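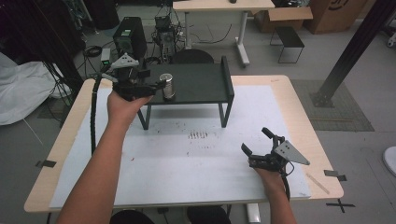 Skidia has revised its guidance for small raised stands used on benches and worktables, with changes to how the stands are loaded and how the table underneath is covered. The revision replaces the sheet issued in March and applies to all flat-top stands in the Gromus line. It covers thin-legged models of the kind shown, a dark flat top with a low raised lip along one edge, and sets out where a dense item such as a cylindrical metal weight may be placed. In the photo the silver weight stands upright near the front-right part of the top. The guidance permits this placement as long as the full base of the weight rests on the flat area and does not touch the lip.

The main change concerns the load limit. Earlier text gave a single figure for the whole top. The new text gives two: 825 grams for a load placed at the center, and 310 grams for a load placed over or outside the line of the legs. Skidia said the lower figure follows from tests in which off-center loads caused the stand to rock when the table was bumped. Stands already in use do not need to be altered.

A second section deals with table protection. Light wooden tables mark easily under thin metal legs, and the guidance now asks for a white cover sheet under any stand that stays in one place for more than a single work session. White was chosen over brown or gray so that smudges and streaks show up and the sheet can be changed in good time. A marked sheet may remain in use if it lies flat – creases under a leg are treated as a fault and the sheet must be reset. Tape tabs at the table edges are allowed as position marks but are not to be stuck to the stand.

The load tests were carried out by Plemex on 30 stands over 171 hours. Each stand was loaded, left, unloaded and checked for leg spread and for tilt of the top. Plemex reported no permanent bending at the center limit. Two stands showed slight leg spread at the off-center limit and were within tolerance when measured again the next morning.

Sjöberg, which supplies the tables used in the tests, will include the new guidance with its bench packs. The company said the table finish has not changed and that existing care instructions still apply, including the advice to lift stands clear of the surface when moving them. Dragging a loaded stand remains outside the terms of the warranty.

The guidance takes effect on Jun 7, 2020. Printed copies will go out with new stands, and users who hold the earlier sheet are asked to discard it. A separate note on stands with adjustable legs is in preparation, with no release date set.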